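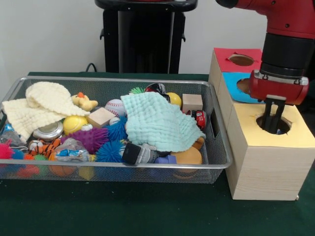 Sorting is too easy a task for a student contest, a reader from Wako wrote to us in June, because any warehouse arm made in the last ten years can do it. The students at Nallton Technical College have heard the same remark from their own faculty. Their answer is to point to the wire tray and ask which warehouse stocks knitted washcloths on top of spiky rubber balls.

The Feltavine Challenge gives each team one arm, one parallel gripper, one tray of mixed items and three boxes with holes in their paper tops. The team is told which kinds of item go in which box a half hour before the run. Points are given for every correct drop. Points come off for an item that lands on the tablecloth, and a moved box ends the run. 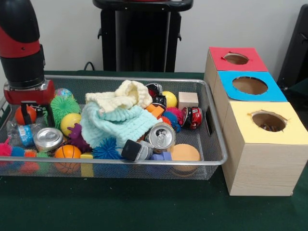

R. Anetti
Contributing Editor, Student Engineering

The Nallton club has 19 members and meets in a machine hall put up in 1885, which has good light until 4 p.m. and a floor that is not level. The second fact cost the club most of its first month. The table was shimmed, the arm base was leveled on its own, and the two were then out of agreement by enough to make the fingers hit the edge of a hole on one drop in six.

The fix was a calibration step before every session. The arm touches down at fixed points on the table, the software fits a plane through them, and all box heights are worked out from that plane. It takes three minutes. The club tried to skip it twice and has the scuffed box tops to show for it.

Cloth is the harder problem. A ball gives the planner a center and a width, and two parallel fingers can close on it from nearly any side.
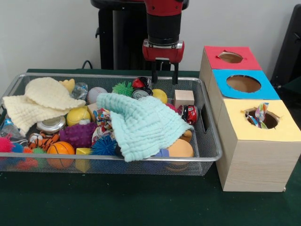

A washcloth gives neither. It hides whatever is under it, and a grasp that looks good in the depth data may close on one layer, four layers, or the cloth and a ball together. The club's present method is to pinch at the highest fold, lift a short way, stop, and check the gripper opening against the value expected for fabric. If the gap is too wide, the arm lets go and picks another fold.

The members logged 2000 grasps by hand before they trusted that check. The logging was done in pairs, one student calling the result and one typing, and the record is a plain spreadsheet with a column marked "odd." Most entries in that column concern the spiky balls — the soft spines bend, the reading drifts, and the software takes rubber for cloth. A longer pause before the reading helped, at a cost in time the team is still arguing over.
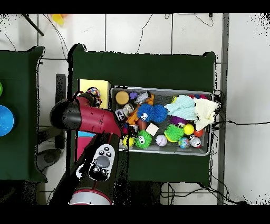
The packed tray from overhead, with the arm reaching in from the left.

Run order at Feltavine is drawn on the morning of the event. Nallton would like a late slot, so that its members can watch how other teams deal with the cloths. The pause setting will be fixed the night before, and the shims are going in the van.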